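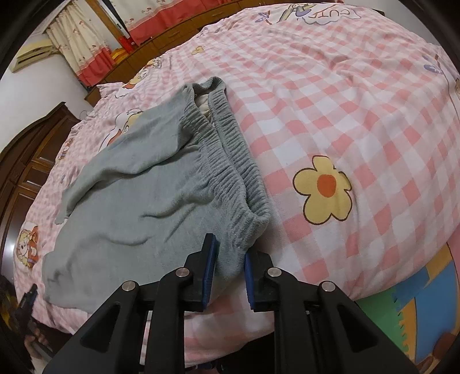

When does the planner get to close the fingers?
Once the segmentation mask and the depth agree for 30 frames. Cukska used to settle for fewer, with opinions to match.

1. Planner build matches config. OK. Took 43 seconds to admit it.
2. Latency under 200 ms. OK, nearly 173 on the folding policy.
3. Gingham not segmented as cloth. Fail, see September.

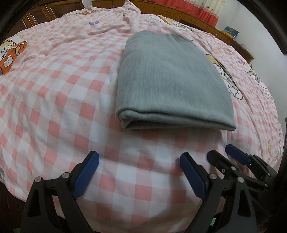

Folded cloth on checked bedspread, fingers open.

4. Stop signal reaches both grippers. OK.

Reet Hunt, 10 Oct 2025. Item 3 to Maarja Mockus, again.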